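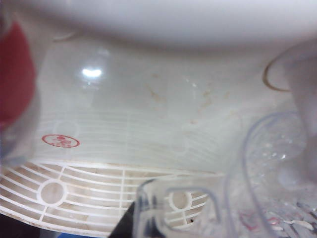 May 12, 2023

Cold brew trials, batch 13. Finally a good one! I've been chasing the sour edge in the Trumari beans since April and I think the grind was the whole problem. Went two steps coarser on the Draveo, left everything else alone, and the cup came out round and sweet with something close to dried cherry at the end. I went back for a second glass before I'd written anything down, so the first tasting note is from memory.

Setup: 755 g water from the filter jug, ratio as last time, steeped in the tall Engelhardt jar in the fridge door. Stirred once at the start and then left it be. I used to stir again before bed and I'm now pretty sure that was muddying things – the last few unstirred jars have all poured cleaner, even through the cheap paper.

Filtering took 30 minutes, which is long, but I was only using one cone. If anyone wants to try cloth, the spare one is in the drawer under the scale. Rinse it well first, it tastes of cupboard.

Tasted it straight, over ice, and with a splash of milk. Straight is best. Over ice it goes a little thin after 5 minutes, so maybe a stronger concentrate for that. Milk buries the cherry completely, shame.

Scale drifted again. It read a couple of grams high after the jar had been sitting on it, then settled once I took the jar off and zeroed it. Changed the battery, will check against the brass weight next time. Batch 12 numbers may be off for the same reason, so I've put a question mark beside them.

Also opened the Trarley bag, the light roast. Smells amazing, like orange peel and toast. Really want to see what it does with the coarse grind, but I'd like one more run of the Trumari first to make sure this wasn't luck.

Next:
– repeat 13 exactly, same jar, same shelf
– Trarley at the same setting
– stronger concentrate for ice
– buy papers, we're on the last sleeve

Half the jar is left in the fridge, blue tape on the lid. Help yourselves, but write down what you think of it!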